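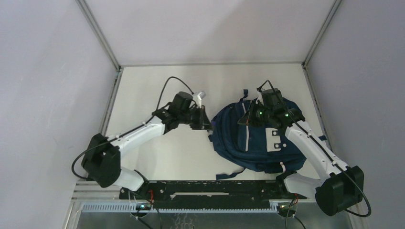 Start with the enclosure, because visitors will already be looking at it while you speak. Cell two is a two-arm bench cell used for handling soft goods. It is the only one of our cells that runs during the open day; the others are parked with the isolators locked off. The walls are pale and plain so that whatever lies on the floor panel stands out from its background. The navy backpack is the standard item for the demonstration: dark cloth against off-white floor, a strap loose on the panel, a zip that follows a curve, and a small loop at the top edge that is the hardest thing on it to pick up cleanly. Leave this slide up through sections 1 and 2.

Talk length: 20 minutes, then the group moves to the viewing line.

1. Who we are (two minutes)

Corkevia is the site. Janitz is the handling group within it, and Janitz built the cell. Visitors mix these up every year, so say it once at the start and once at the end. Do not go into the funding.

The question behind the work: can a pair of small arms deal with bags, clothing and similar items that do not keep their shape? Rigid parts in known positions were dealt with long ago by other people. A bag laid down twice will not lie the same way twice. The shoulder strap ends up somewhere else, the front panel sags differently, and a grip point that was good last time is under a fold.

2. The two arms (four minutes)

Point out that the arms are of the same construction and sit at opposite ends of one mounting bar. Then explain why the bar matters. Both arms must agree on where the floor is. If each had its own stand, a knock to one stand would put the pair out of agreement and the fault would be slow to find. With a shared bar, a knock moves both bases together.

The bar is perforated along its length. Base positions can be changed without drilling. We have used three spacings since the cell was built and the present one is the widest. The wide spacing costs some reach in the middle of the floor and gives more room for the elbows to pass when both grippers work on the same item.

Cables: somebody always asks about the loops above the wrists. The slack is deliberate. A wrist cable pulled tight at one end of the travel will fail at the connector. The loops were made longer in March after two failures on the left arm. We have had none since. The longer loop can catch on a raised strap, and the planner now keeps a clearance of 60 mm above the item during transfer moves.

Green lights on the gripper assembly: just say that they are indicators. Do not get drawn into the status codes, which changed with the last firmware and are not the same on all cells.

3. The task (five minutes)

Next slide (task diagram, no photograph).

The demonstration has four stages.

Locate. The bag is placed on the floor by hand, anywhere inside the marked area on the diagram. The system finds the outline and the top edge. It does not read the label on the front. The label is a pale patch on a dark item and is used as a landmark only, to tell front from back.

Hold. One gripper takes the top of the bag near the strap. The other stays clear. Early versions brought both grippers down together and the bag was dragged sideways by whichever touched first.

Turn. With the top held, the free gripper takes a lower point and the bag is rotated so that it lies square to the bar.

Release. Both grippers open, in a fixed order, and withdraw upwards before either moves sideways.

Stress the order of release. It was the cause of most of the poor results last year. If the lower gripper opens first, the bag tends to swing back towards its starting angle. Opening the top first cured this on the backpack. It has not cured it on the longer holdall, and we do not yet know why.

4. Results to quote (three minutes)

Use these figures and no others. The poster in the corridor has older ones.

Trials in the last test series: 200.
Completed without help: 132.

Give the raw numbers before any percentage. People hear "66 per cent" as a poor mark and stop listening. It is a fair result for a loose item placed without care, and the trials in which the bag was laid face down are counted in with the rest.

If asked about speed: a full run takes roughly 80 seconds. A person does the same job in two or three. Say so plainly. The cell runs slowly on purpose during visits, but even at normal speed it is well behind a person and nobody in the group would claim otherwise.

Main failures, in order:

Jaws close on one layer of cloth and slip.
Strap lies under the body of the bag and the outline is read wrongly.
Zip pull caught between jaw and floor.

The third is rare but it stops the run, and a member of staff has to enter the cell to clear it. If it happens during the demonstration, see section 6.

5. What Kushwaha adds (three minutes)

Kushwaha is the grasp planning software. It was written for boxes and adapted here for cloth. The visitors from retail returns will want to know whether they can have it. Answer: not yet, and refer them to the desk by the door.

Keep this section short for school groups. For technical groups, add the following. The planner scores candidate grip points and discards any within a set distance of an edge that it cannot see clearly. This makes it cautious. Of the failed trials, a fair share were refusals, where no point scored high enough and the arms went home without touching the bag. We count a refusal as a failure. Some other groups leave them out, so comparisons between published rates need care.

Gindamico is the follow-on project, due to begin in October. It will use the same arms with softer finger pads and a wider range of bags. Nothing has been tested yet. Do not promise results from it.

6. The live run (at the viewing line)

Before the group arrives:

Check both home positions.
Check that the bag is empty and the zip fully closed.
Put the spare bag under the bench, not on top of it.
Reset the run counter.

During the run, speak over the locate stage only. Stop talking when the first gripper comes down, as visitors want to watch that part, and pick up again at the turn.

A visitor may place the bag if they ask. Arms at home, drive power off, staff member at the panel. One visitor at a time. They should drop it from waist height at most and then step back behind the line.

If the run stops: wait for the arms to hold, press the stop, say what stage it was in and what probably went wrong. Do not restart from the middle. Start again from locate with the same bag in the same place if possible. A second attempt at the same layout often gives a different grip point, and this is worth showing to technical groups.

If it stops twice, end the run and go to the recorded clip. The clip has no sound.

7. Questions that come up

Why two arms? One arm can pick the bag up. It cannot easily turn it flat on the floor without the rest of the bag trailing behind.

Can it open the zip? Not reliably. It has been done on the bench with the bag fixed down, and that is a different task.

Will it pack the bag? No work is under way on that.

What do the arms cost? Refer to the desk.

Is it safe to stand close? Behind the line, yes. The arms are light but the jaws can pinch, and the line is set by the reach of the longer pose plus a margin.

Last group is at 15:30. Power down after they leave, bag back in the drawer, and note the run count on the sheet inside the panel door.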